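Cleaning and Storing Artificial Fruit and Vegetables

Display produce collects dust faster than most things in a kitchen, and kitchen dust has grease in it. A dry cloth only moves it around. Wash the pieces every 3 months if they sit near the stove, twice a year anywhere else.

Fill a bowl with lukewarm water and a small squirt of dish soap. Test one piece first on the underside. Older painted fruit can lose color, and anything with a foam core should be wiped with a damp cloth and never soaked. Hollow plastic pieces can go right in the bowl, but check for a seam or a pinhole. Water that gets inside takes days to come out.

Use a soft toothbrush on the creases. Peppers need the most work, especially between the lobes and under the points of the green cap where the stem joins. Hold the piece by the body. Stems are often glued on separately and will twist loose. 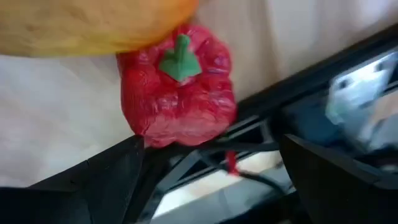 Nosipho Tshabalala wrote in to say that baby shampoo works better than dish soap on glossy peppers, and that she dries the creases with a cotton swab so they don't spot. She also keeps her mangoes out of the window, after one faded on the side facing the glass.

Rinse in clean water and set everything on a towel overnight. Skip the hair dryer and the oven. Thin plastic softens quickly.

If a stem comes off, scrape away the old glue and use a clear craft glue. Super glue can leave a white haze on shiny plastic. Tape the stem in place until the glue sets.

For storage, wrap red and dark pieces separately in plain white tissue. Newspaper ink rubs off, and dyes can transfer to yellow fruit in a warm attic. Put the heavy pieces at the bottom of the box and leave the lid a little loose.

Page updated August 11, 2021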